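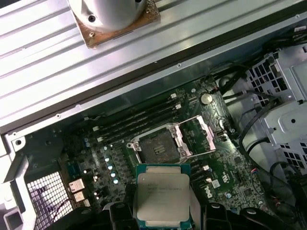
Open socket, load plate up, processor over the board

If you've written to me asking for a computer with a metal case you can take apart yourself, this is probably the one you want. I sell it as the Pilside, and it's a used desktop that I strip, clean and put back together in my shop. I've done plenty of them by now and I still like them, mostly for the case. It's heavy (you'll want both hands and a clear path to the desk), and the grooves in the aluminum make it look like a piece of old stereo gear.

The board is a plain green one, nothing flashy. You get four memory slots in a row, which gives you room to grow, and the coin-cell battery sits out in the open by the slots, so changing it is a two-minute job. I put a new one in every machine I ship. Same with the thermal paste – old paste comes off, fresh paste goes on.

A word about the processor, as I get more mail about that than anything else. You can buy the Pilside with one fitted, or without if you've got your own in a drawer. If you're fitting your own, please go slowly! Lift the lever, open the load plate all the way, and hold the chip by its edges. Match the corner mark on the chip to the one on the socket and lower it straight down. Don't slide it around and don't press. The pins in the socket bend if you so much as look at them wrong, and straightening them under a magnifier is a rotten way to spend an evening (I've done it twice). Once it's sitting flat, close the plate and bring the lever down. It takes a firm push, and that's normal. 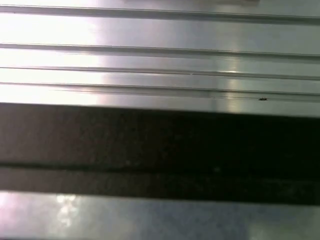 Ribbed metal, brushed finish

I don't paint or polish the outside. The brushed finish gets a wipe with a barely damp cloth, always along the grooves, and then a dry one. Dust does like to settle in the channels, and a soft paintbrush gets it out better than anything I've bought for the purpose. Skip the kitchen scrubbers, they leave marks that never come out. These are used cases, so expect a small scratch or two. If yours has a bad one I'll write to you before it goes in the box.

What you get:
Pilside desktop, cleaned and tested, 115-volt setting
Power cord
Fresh coin-cell battery, already in
Small bag of spare case screws
My printed notes for opening the case and swapping parts

Not in the box: monitor, keyboard, mouse, or a drive. I can add a drive if you ask before you order.

Warranty is 12 months on anything I fitted myself. If you put in your own processor, the socket is covered up to the day it leaves me, so do look at the pins when it arrives and write within seven days if anything seems off.

I've got 46 of these to work through and I build them in the order people ask. The next batch opens on Monday, June 17, 2019. Want the taller Prokberg case instead? Say so in your note and I'll put you on that list, though it's a longer wait.

Questions go to me, Aarne Kokkonen, through the contact form. I answer in the evenings.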